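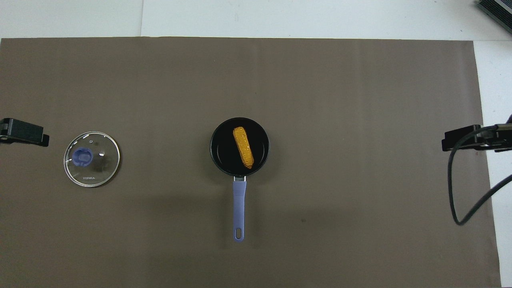 Student Projects > Sports History > Semester Reports

Home Projects Reports Archive Contact

This site uses cookies to remember your settings. Accept Decline

The Butbridge Two-Sport Project: What I Did and What I Found

July 19, 2021

Why I picked this

I signed up for the sports history elective thinking I would write something easy about a famous team. Then my instructor put a shoebox of photocopied box scores in front of me and asked if anyone wanted to work on the old Butbridge town league. My hand went up before my brain caught up with it. I grew up nine blocks from the old ball field (it's a parking lot now) and I had never heard a word about a league.

The question I ended up with was pretty simple. In the years the Butbridge Mill Nine played summer baseball, how many of the same men also played football for the town in the fall? My grandmother always said "it was the same boys all year," and I wanted to see if she was right.

What I had to work with

The box scores came from the Butbridge weekly paper and covered 8 seasons. There were also two team account books, a stack of football programs, and one scrapbook from a family in Vunley, the next town over and apparently the team everybody hated. I was allowed to look at the scrapbook for two afternoons at the library, with a pencil and no pens.

The programs were the best thing in the whole pile. They had full lineups, weights, and the jobs the men did during the week. Half the line worked at the Wieser foundry. One program lists the left tackle as "ice," and it took me way too long to figure out that he delivered it.

How I did it

I made a spreadsheet with one row per player per season. Name, sport, position, games, job if I could find one, and the source. Then I sorted by last name and started matching.

Matching was where I lost most of the spring. The paper spelled the same catcher's last name four ways in a single summer. Football programs used nicknames, and the account books used initials only. I made a rule that I would only count a match if two things lined up besides the last name, like the job and the street, or the first initial and a newspaper line that mentioned both sports. My first pass was a lot looser than that and I had to throw it out and start over, which hurt.

I also read the sports column for every week from April through December of each season. I did this on the microfilm reader, which has a crank on one side that sticks. If you use it, ask for the one by the window.

What I found

After all the sorting I had 62 baseball players who got into at least one game. I could match 31 of them to the football team, so exactly half. That was higher than I expected and lower than my grandmother expected. She says I'm missing people and she may be right, because two of the football seasons have hardly any programs left.

The part I liked most was who crossed over. Catchers and outfielders went to football in big numbers. Pitchers almost never did. At first I thought I had messed up the spreadsheet, but then I found a column from the third season where the writer complains that the manager "will not lend his arms to the gridiron." So there it is, the manager was keeping his pitchers home in the fall. I went back through the account books and found that the pitchers were the only players who got paid by the game, two dollars each time out. Everybody else split the hat.

The one big exception was a left-hander who pitched all summer and then played quarterback against Vunley in the last game of the fifth season. He threw one pass the whole afternoon and it was intercepted. The next spring he's pitching for Vunley! I have looked everywhere for an explanation and I've got nothing – the paper just lists him in the other lineup like it's the most normal thing in the world.

The crowd question

I also tried to check attendance. The paper claims 1000 people came out for the holiday game in the sixth season. The account book shows nowhere near enough gate money for that, even if you let all the kids in free. I think the writer liked round numbers. I put both figures in my appendix and left it there.

The Cakari Cup

A short section on this, since my classmates asked about it during my presentation. The Cakari Cup was a trophy put up by the Cakari Hotel for whichever town won the baseball series, and later they gave it for football too, so some years it changed hands twice. Butbridge held it at the end of five of the 8 seasons. The last mention I can find is a line saying it had gone to the jeweler to have a handle fixed. After that it drops out of the paper completely. If anyone reading this has a trophy with a wobbly handle in the attic, please, please write to the department.

Things that went wrong

I saved over my own spreadsheet in week six. I had a printed copy, so I typed the whole thing back in over a weekend, and I caught three mistakes doing it.

I spent too long on the first two seasons and had to rush the last one. The seventh and eighth seasons have fewer notes and I would trust them less.

I never got into the foundry records. I wrote to the people who hold the Wieser papers and heard back after my draft was due. They do have employee lists, so whoever picks this up next should start there.

What I'd do next

I would do the Vunley side. All my numbers are for one town, and I can't tell if half is a lot or a little without something to put next to it. The scrapbook had enough in it to make a start, and the Vunley paper is on film at the county library.

I'd also like to find out where the players went afterward. At least four moved up to paid ball in the city for a season or so and then came back to their old jobs. One of them ended up umpiring the same league and got booed, by the paper's account, "from both benches and the road."

Spreadsheet, source list and the matching rules are in the appendix binder in the department office, second shelf. The nickname list is at the back and it's long.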